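The Garden Office, Reviewed By Its Only Employee

I have had a desk indoors for years. It faces a wall and wobbles when I type, and the chair makes a noise when I disagree with someone on the phone. So in August I moved my working life out to the round table on the patio, which cost £128 from Deker and had until then been used mainly for holding other people's drinks.

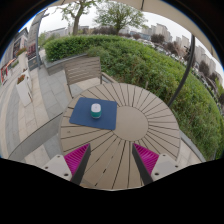
Gametgate, December 11, 2020

I meant to post this while it was still summer. Never mind, the table hasn't gone anywhere.

It is a good table for lunch. The slats all run out from a plain disc in the middle, like spokes, and everyone who visits says how smart it looks. None of them has tried to do a spreadsheet on it. Put a mouse straight on those slats and move it sideways, and the pointer crosses the screen like a rabbit crossing a road. Joris Geerts next door suggested I use the disc in the middle, as it's smooth. I pointed out that I'd have to lie across the table to reach it. He said that was up to me.

Hence the mat. Dark blue, rounded corners, bought in a hurry and slightly too big for the job, so that on this table it ends up partly over the slats whichever way you turn it. I have turned it every way there is. A rectangle on a round table has no straight edge to line up with, and I am the sort of person who minds. I squared it to the hedge for a while, then to the chair, and then I gave up and let it sit crooked.
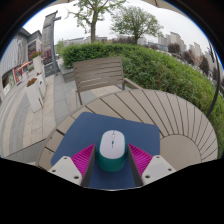
The mouse came with less thought. I wanted one with a proper wheel and a colour I could find again, and white on top with teal-green below does nicely against navy. My last one was a grey Hunon, and on a table this colour I once spent half a phone call patting the slats for it.

With the mat under it the pointer behaves. Without the mat I get 30 seconds of decent work before I start clicking on things I never meant to buy. I still drift off the edge to the right when I'm not paying attention, and the gaps let me know.
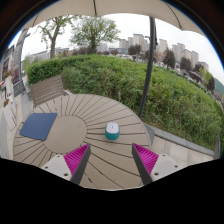

What I'd change

A bigger mat is the obvious answer, and Ward Timmermans at work swears by a Laxdal that covers his entire desk. It's 90 centimetres long. On my table it would leave nowhere to put a cup of tea, and I didn't come outside to go without tea.

A cushion for the chair, certainly. Slats are fine for an hour. After 2 you stand up with a pattern.

I'd also like some shade over the screen, though in December that has stopped being the main complaint. I lasted until the end of the first email this morning, then carried the laptop back in to the wobbly desk and shut the door. The table can have its drinks back until spring.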